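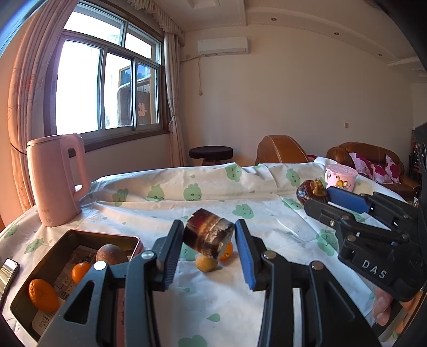 Washing an old cotton tablecloth with wax and fruit stains

Shewit Lemma
September 2018

Good evening to all. I have a cotton tablecloth from my aunt, white when she bought it, now more like cream. After a family dinner it has two kinds of stain: candle wax in the middle, and fruit juice on one side. The wax I scraped with a spoon, but a greasy ring has stayed. The label says 70 degrees, but the embroidery on the border is red and I am afraid that it will run. I have a Kundley washing machine, the small one. Must I treat the wax first, or can I wash everything together? I would not like to lose this cloth.

Gunther Stüber

Please treat the wax before any hot water. I place plain brown paper under and over the ring and press with a warm iron, without steam. Change the paper when it becomes greasy, and stop when it stays clean. After this, a little dish soap on the ring, left for an hour.

For the juice, soak this side in cool water with a spoon of white vinegar. Do not use soap bars on fruit, they can fix the color of the stain. I made this mistake with my own napkins and they are still brown at one corner.

About the red thread: wet a white cloth, press it on the embroidery for some minutes and look if there is pink on it. If yes, wash by hand in cold water only. If no, I would still stay at 40, whatever the label permits.

Usmani

just soak it overnight in oxygen bleach, works for me every time. never ironed wax in my life, I put the cloth in the freezer and it cracks off

Shewit Lemma

Thank you both. The test with the white cloth gave a very light pink, so I will wash by hand. The freezer is too late for me, as the wax is already scraped, but I will remember it. Gunther, is baking paper also possible? I have no brown paper at home.

Gunther Stüber

Baking paper does not absorb. Take kitchen paper without print, two layers.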